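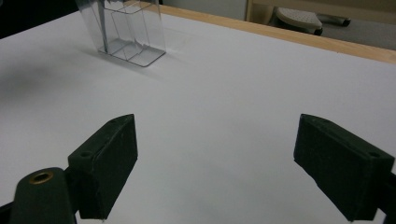
*Photography: Rajitha Mridha for Murow*

Most make-up collections live in a bag. The bag goes in a drawer, the drawer gets full, and the brush you want is at the bottom with powder in its bristles. Chathurika Roy spent years working that way before she changed it, and the change cost her one afternoon and a plastic box.

Roy does bridal make-up in Plovdale and teaches a short evening class on looking after your kit. The first thing she tells people is to clear a table completely. A pale top is best, as you can see dropped powder and loose hairs on it. Wipe it down, then bring things over a few at a time, starting with whatever you used this morning.

"People want to buy the storage first," she says. "I make them wait until they know what they own."

Her own count, when she finally did it, came to 938 items, work stock included. She kept fewer than half. Old mascara went first, then lipsticks that had started to smell, then every free sample she had been saving for a holiday.

What is left after a clear-out usually falls into long things and short things. Long things, such as brushes and pencils, want to stand up. Short things can lie in a tray.
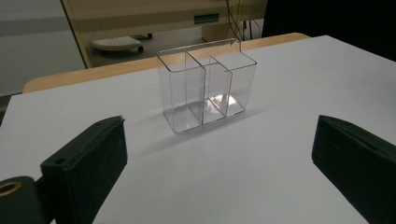

For the long things Roy likes a clear box with an open top and uneven sections. The widest takes the big face brushes, which need room at the head or they splay. Eye brushes go in one of the narrow sections and pencils in the other. She doesn't label anything. If the sides are clear, she says, a label is one more thing to peel off when you change your mind.

Clear plastic does show dirt. Warm water and a drop of washing-up liquid will deal with most of it, and a soft cloth is kinder than kitchen roll, which can leave fine scratches. Dry the corners well before anything goes back in.

Brushes go in with the handle down. They should be clean and fully dry, and that takes longer than most people allow. Roy washes hers in the evening and lays them flat with the heads just over the edge of the table. Stood up wet, the water runs down inside the metal collar and loosens the glue.

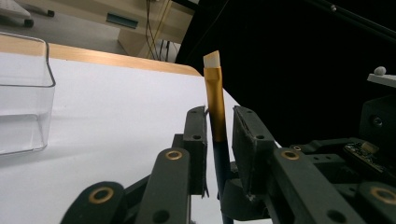
*A slanted brush with white bristles, a gold ferrule and a navy handle.*

Slanted brushes are the ones she sees ruined most often. They are used for brows and liner, with waxy products that cling to the hair, and they need washing every week if you use them daily. Pinch the tip back into its slope while it is damp.

She checks the whole box again each April and throws out anything she hasn't picked up since the last time. It takes her 25 minutes.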